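Wukent Uniform Reuse Project
Group report, final version
21/11/2024

What we set out to do

Collect outgrown uniform from the Flultstead site, sort it, fold it, get it back out to families before winter. Simple on paper. Main question for the report was wether folding one set way makes the shelves easier to use than everyone doing their own thing.

Background

Last year's leftover uniform went into bin bags in the Plunska block and came out creased. Sizes mixed up, labels missing. We had 80 polo shirts to work with by the end of October, mostly navy, plus jumpers which we dropped from the study (not enough time).

Method

Each shirt flat on the table first. Collar straight, buttons done up. Sleeves in, sides in, then hem up to collar. Two methods tested, the side fold and the half fold. Finished ones go in a stack in the corner of the table and get moved to shelves when it gets too tall. We timed only the folding, not the fetching.

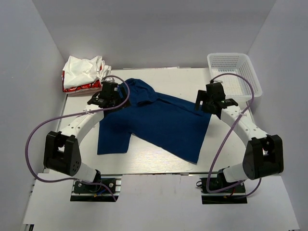
Comment on our draft from the Tomaszewski group: the collar is where you lose all your time, so why isnt there a separate timing for it? They said their own shirts came out fine in the body and still looked scruffy on the shelf, and they would do the collar last.

Fair point. We tried collar last on a small batch. Bit quicker to start but the neck twisted when the sides came in, so we went back to collar first. No separate timing, ran out of sessions. Should have planned for it.

Results

Side fold took longer but held its shape when someone pulled a shirt from the middle of the pile. Half fold quicker, slid about. Dark shirts show every bit of fluff, so a lint roller got added to the kit after session 2. Labels facing out helped more than the fold did, which we didnt expect and didnt measure properly.

Problems

Table too small for the adult sizes. Hems hang over and drag the rest with them. Size stickers fell off in the wash, 3 shirts had to be measured again.

Next time

Bigger table. Sew-in labels. Time the collar on it's own. Jumpers, if anyone wants them.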